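Equipment Review: Stotano Bun Preparation Board with Clear Guide Rails
Prepared for the Erkstead Catering Services Purchasing Register
March 9, 2018
Reviewers: Sanne Wouters and Yuzhen Fang

Scope

The Stotano is a flat white preparation board fitted with transparent plastic rails that divide the working surface into sections. It is marketed in Canada to canteens, school kitchens and community halls that assemble large numbers of sandwiches and burgers. This review considers its suitability for the lunch counter at the Erkstead centre, where filled buns account for the greater part of midday sales. The Bach divided board, currently in use at the same counter, served as the basis for comparison.

Assembly and materials

The board arrives with the rails packed separately. Each rail slides into a channel and is held by a friction fit, with no screws or clips. The instructions are printed in English and French and are adequate, although the diagram showing the corner join is small and could be misread. Reviewers found that a rail installed back to front will seat only partway and must be drawn out with some force.

The surface is easy to wipe and has a pleasing brightness under counter lighting. It also shows every crumb, a quality that staff members regarded variously as a merit and a nuisance. Crumbs gather along the foot of the rails, and a soft brush removes them more effectively than a cloth. The colour has remained even through the review period, including after contact with beet relish and mustard.

Performance in use

The board was in regular service for 30 days. During that time 3,696 buns were prepared on it, with a daily high of 154. The rails kept cut buns from sliding into neighbouring sections and made it easier to keep plain and seeded orders apart. Soft white buns with a glossy top gave the best results. Crusty rolls shed heavily, and the surface required brushing between batches. 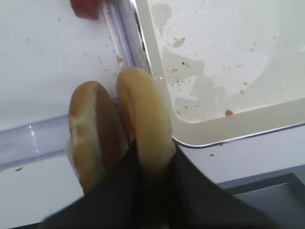 Can the rails be removed for washing? They lift out by hand once the end stops have been loosened, and the manufacturer recommends warm water and a mild detergent. The dishwasher is not advised for the rails, although the board itself may be placed on the lower rack.

The height of the rails deserves comment. They are low enough that a hand may pass over them comfortably, and tall enough to stop a bun half that has been set on its edge. Staff accustomed to the Bach board, which has fixed dividers, needed 2 shifts to adjust their reach. After that period no one asked to return to the older model.

Limitations

The clear plastic marks readily. Fine scratches were evident by the end of the second week – principally where a bread knife had been rested against the rail – and these hold a faint residue if cleaning is delayed. Replacement rails are sold only as a full set through the distributor, Jondetti, and the reviewers consider this an unnecessary expense where a single piece has been damaged. The rubber feet are satisfactory on stainless steel but slip on a laminated counter.

No tray is supplied. A shallow tray with a raised rim, placed beside the board, is strongly recommended for finished items.

Assessment

The Stotano is recommended for kitchens in which buns and rolls are assembled daily. Kitchens with only occasional need would be adequately served by an ordinary cutting board. The condition of the rails will be examined again in April, and any change to this assessment will be entered in the register.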